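## 7. Setting up the grasp planner

The steps in this section assume that Stendau is installed on the control PC, that the arm has been homed, and that both camera streams are listed under **Devices**. If only one stream is listed, go back to section 6.

### 7.1 Load a task file

1. Open **Planner > Tasks** and choose **New from template**.
2. Select `pick_single`. The other templates need the Orum tracking module.
3. Set **Target** to `cube` and **Color** to `red`.
4. Click **Validate**. Errors appear in the lower panel with a line number.
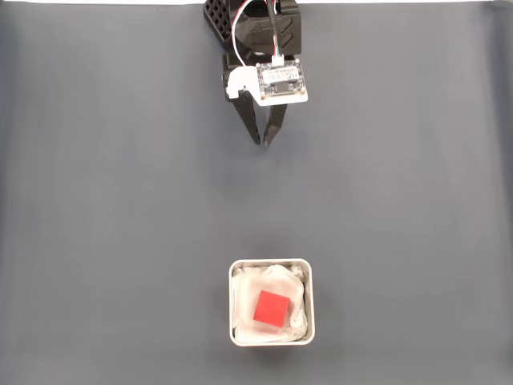

The color filter runs before the shape check, and most false targets are removed at that stage. A liner inside a container can still cause trouble. With a red cube resting on crumpled white tissue in a metal tin, the planner has to separate the cube from the folds and may also pick up the bright rim of the tin. Turn on **Ignore enclosure edges** and set **Minimum saturation** to 72. Leave the gripper well clear of the target while you adjust these values.

> **Note:** Saturation is stored per camera. Changing it for the overhead view does not change it for the wrist view.

### 7.2 Check the wrist view

1. Switch the preview to **Wrist**.
2. Open **Masks** and draw a polygon over each finger. Include the full width of the finger down to the bottom of the preview.
3. Save the masks. Stendau writes them to `masks/wrist.json`.
4. Set **Lens model** to `wide`. With the default model, objects near the sides are placed too close to the center line.
5. Click **Detect** and wait for the target outline to appear. 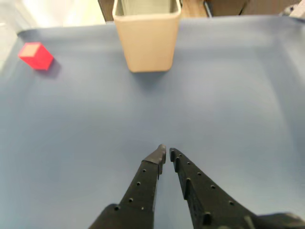
If the outline jumps between two objects, raise **Hold frames** from 7 to 14. This makes detection slower but steadier. Do not go higher on a moving arm — the planner will be working from old positions.

> **Caution:** Redraw the masks whenever the fingers are changed. An old mask can hide part of the target, and the planner will then compute a grasp that is off center.

### 7.3 Run a dry plan

1. Set **Speed limit** to 7 percent.
2. Tick **Plan only**.
3. Click **Run**. The path is drawn in the 3D window and the arm stays where it is.
4. Check that the path approaches the target from above and does not cross a container wall.
5. Clear **Plan only** and run again with one hand on the stop button.

A plan that takes longer than 100 ms is marked in yellow. It can still be run, but see section 9 for ways to shorten it.

Revised Dec 30, 2022, by Wiebke Schwerdtfeger. Mask file format checked by Elibariki Were.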